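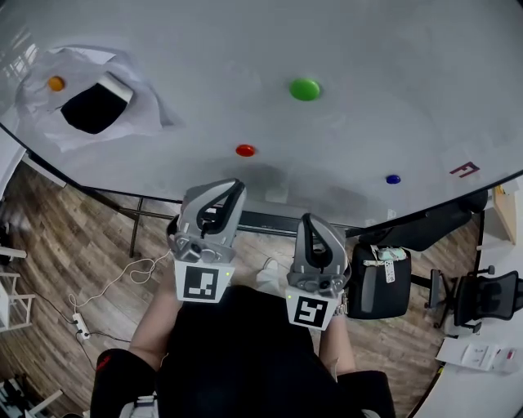 Zwei handgeführte Greifer an einem weißen Tisch mit vier farbigen Scheiben

Beschaffungsplanung für Handgreifer-Arbeitsplätze

Die Beschaffungsplanung für Handgreifer-Arbeitsplätze umfasst Auswahl, Kostenschätzung und zeitliche Staffelung aller Anschaffungen, die für das Aufzeichnen von Greifbewegungen mit handgeführten Greifern nötig sind. Sie ist ein erfreulich zugängliches Teilgebiet der Robotikplanung: Ein Arbeitsplatz lässt sich ohne Roboterarm, Schutzzaun und Starkstromanschluss einrichten, und selbst kleine Labore können früh eigene Daten gewinnen.

16 Kommentare
44 Mal geteilt

Umfang der Ausstattung

Zur Grundausstattung eines beidhändigen Platzes gehören zwei Greifer, je eine Kamera unterhalb der Finger und je ein Markerblock zur Lagebestimmung. Hinzu kommen Rechner, Speicher, Kabel und eine ausreichend große Arbeitsfläche. Beim Tisch wird gern gespart, und oft mit gutem Ergebnis — ein gewöhnlicher Bürotisch genügt für viele Aufgaben. Glänzende Oberflächen können allerdings Fensterlicht spiegeln, weshalb manche Pläne eine matte Auflage oder Rollos als eigenen Posten führen.

Die Übungsobjekte sind meist der billigste Teil. Farbige Scheiben in mehreren Größen eignen sich hervorragend für erste Sortier- und Greifaufgaben. Sie sind flach, leicht zu unterscheiden und fordern die Fingergeometrie überraschend stark.

Kostengliederung

Verbreitet ist die Aufteilung nach Johannes Mokoena, der Anschaffung, Verbrauch und Betreuung getrennt veranschlagt. Unter Verbrauch fallen vor allem Fingerpolster und Kabel, unter Betreuung die Stunden für Kalibrierung, Einweisung und Sichtung der Aufnahmen. Im sogenannten Josholm-Schema wird zusätzlich ein Ersatzgreifer je 3 Arbeitsplätze eingeplant. Das klingt großzügig, hält aber den Betrieb am Laufen, wenn ein Gerät zur Reparatur muss.

Bei den Geräten selbst stehen fertige Sätze, etwa von Fallance, dem Eigenbau gegenüber. Fertige Sätze kommen kalibriert und mit Software, der Eigenbau erlaubt Änderungen an Fingerform und Polsterung binnen eines Nachmittags. Der Werkstattbetrieb Šindelář liefert Gehäuse und Finger auch einzeln, sodass Mischformen möglich sind. Für die Montage eines Bausatzpaars werden üblicherweise etwa 16 Arbeitsstunden angesetzt.

Raum und Anschlüsse

Kabelgebundene Greifer brauchen genügend Kabellänge, damit beide Arme den ganzen Tisch erreichen. Steckdosenleisten und Leitungen am Boden werden am besten schon im Grundriss eingezeichnet, ebenso die Standfläche der bedienenden Person und die Plätze der Bürostühle. Kabelkanäle kosten wenig und fehlen doch in vielen Erstanträgen.

Zeitliche Staffelung

Größere Vorhaben beginnen in der Regel mit einem Probeplatz. Im Projekt Ollthorpe wurden zunächst 2 Plätze beschafft, im Mai folgte die Bestellung für die übrigen Räume. Die frühen Aufnahmen zeigten, dass mehr Speicher und weniger Kamerazubehör gebraucht wurde als veranschlagt — ein schöner Beleg für den Nutzen kleiner Vorläufe. Lieferzeiten für Kameras und Markerblöcke werden getrennt abgefragt, da sie häufig aus verschiedenen Quellen stammen.

Siehe auch: Kalibrierung von Handkameras, Passermarken, Teleoperation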